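Simulated two-arm pouring task: cup arm and bottle arm never agree on when to start
Robotics Help > School and club projects > Simulation
Posted 07/09/2018
Viewed 2349 times

Benedicta Sowah

I'm in a summer robotics course and my partner and I have a simulation project that is due at the end of July. The task is called measured dispensing. One arm holds a cup over a kitchen scale and sets it down. The other arm holds a squeeze bottle, moves the nozzle over the cup, squeezes until the scale reads 30 grams, and backs off. Then the first arm takes the cup away. We have to do this in simulation only. There is no hardware part of the grade.

We are using the simulator the course gave us, which is called Allex. The scale is a rigid body with a force reading on the platform. The liquid is not simulated. When the bottle fingers close past a set width, a script adds mass to the cup at a fixed rate. The instructor is fine with that.

Each arm works by itself. The cup arm can pick up, place and remove the cup every time. The bottle arm can reach the pouring pose and hold it. The trouble starts when we run both. The bottle arm begins to squeeze before the cup is on the scale, or it waits forever. We have tried a fixed delay, and it works until we change the starting position of the cup, and then the timing is off again.

The view below is from the wrist of the bottle arm, at the point where it should be waiting. The cup is still in the other gripper and there is nothing on the scale yet.

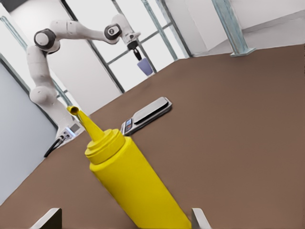
Dzifa Appiah asked under the first version of this post whether the two arms share any state at all, or if each one is just running its own list of moves. The second. Each arm has its own script with a list of poses and gripper widths. They start at the same time and neither one knows what the other is doing. I can read the scale from either script.

What I want to know:

Is there a standard way to make one arm wait for the other without using a timer?

Can we use the scale reading as the signal? We tried "start when weight is more than zero" and it triggered at once on some runs, with no cup there.

We also have to hand in a success rate over a set of runs with the cup starting in different places, so it needs to work without us watching it.

Edem Agyeman

Use a longer delay. We did the same kind of project last year and just put in a big wait and it was fine. The grader only looked at the final weight.

Tshepo Mabaso

A longer delay will pass some runs, but you said the start position changes, so you would have to set it for the slowest case and every run takes that long. It also hides failures. If the cup arm drops the cup, the bottle arm will still squeeze and your log will show a normal run up to that point.

What you want is a small state machine that both scripts can read. Put it in its own file. The states can be very plain:

CUP_MOVING
CUP_PLACED
DISPENSING
DISPENSE_DONE
CUP_REMOVED
FAILED

Only one arm is allowed to change the state at each step. The cup arm changes CUP_MOVING to CUP_PLACED. The bottle arm changes CUP_PLACED to DISPENSING and then to DISPENSE_DONE. The cup arm does the last one. Either arm can set FAILED, and both arms stop when they see it. Each script checks the state on every simulation step before it sends a command. Log each change with the simulation time. When a run goes wrong you can open the log and see which arm was holding things up.

For CUP_PLACED, do not use weight alone. Check three things together: the cup gripper is open, the scale reading is close to the known weight of the empty cup, and the reading has stayed there for 2 seconds of simulation time. Your "more than zero" test fires early because a rigid body at rest on a contact sensor gives small changing values, and at startup everything settles by a tiny amount. Let the scene settle first, then store the reading as your zero. After the cup is placed, store it again as your tare.

Two other points. Stop the squeeze a little before the target. The fingers need time to open and your script keeps adding mass until they pass the width limit. Measure the overshoot on a few runs and subtract it. Also make the bottle arm wait at a pose well back from the scale, and move in only after CUP_PLACED. Otherwise the nozzle may be in the way when the cup comes down from some of your start positions.

Put a time limit on every waiting state – if it runs out, set FAILED and go on to the next run. That takes care of running it without anyone watching.

Finn Ackermann

I agree with Tshepo. I would add that if both scripts run as separate processes, reading and writing a text file for the state can go wrong when they touch it at the same moment. Run both arms from one main loop if the simulator lets you. Call the cup arm's step function, then the bottle arm's, then advance the simulation once. Then the state is just a variable.

Also check that your random start positions are all within reach. We lost a lot of runs in our Dinel assignment to cups that spawned where the arm could not get a grip, and they all counted against us. Save the random seed for each run too, so you can repeat a bad one.

Benedicta Sowah

Thank you. We moved both arms into one loop and added the states. The early squeeze is gone. The final weight is still 2 grams over on most runs, so the overshoot is what we are working on now.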